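In defence of the plastic cup

We own 12 mugs, of which I am allowed to use three. The others were gifts, or are chipped in a way that Vanderleia Medeiros (my wife, keeper of the good shelf) considers charming. So for most of April I have been drinking squash out of coloured plastic, like a child at a party nobody's parents stayed for.

I have grown fond of them. They weigh nothing, they bounce, and they don't need wrapping in newspaper when you move house, a thing we have done twice. The black cloth went over the table for the second move and has never come off, as it hides a burn I would prefer not to discuss.

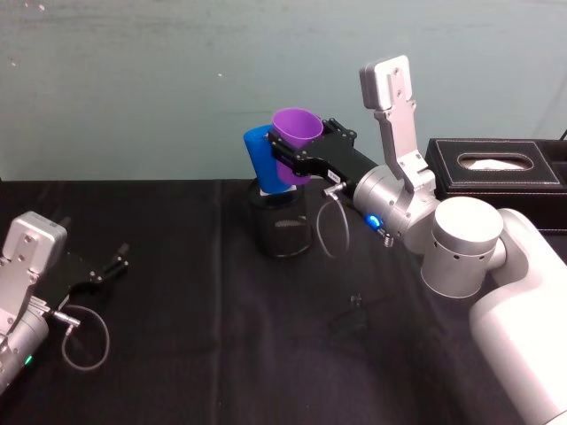

Purple and blue, with the black mesh pot underneath.

Idris Voyle came round at four with a catalogue from Sisgate, who will sell you a cup rack for more than I paid for my first bicycle. It holds 277 grams per peg, he told me, with real feeling. I said I had a pot. He looked at the pot for some time.

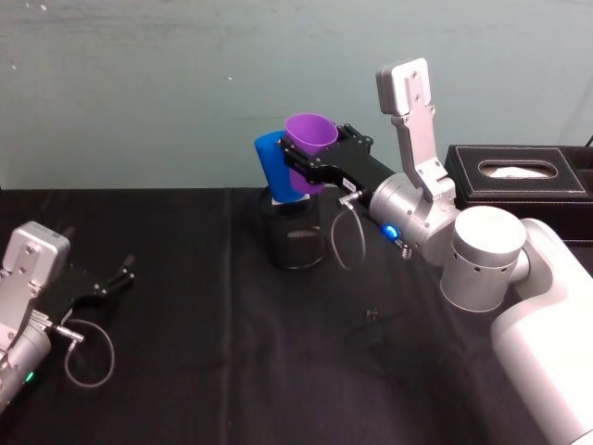 Storage, in my view, is mostly a matter of putting one thing on another and leaving the room before it falls over. Vanderleia likes things square to the wall and in order of height. The blue cup on top of the black holder, leaning off to the left with the purple one up against it, is much closer to my way of thinking. She has asked for a shelf. I have a plank, 470 millimetres long, and no brackets, so we'll see about that after the bank holiday.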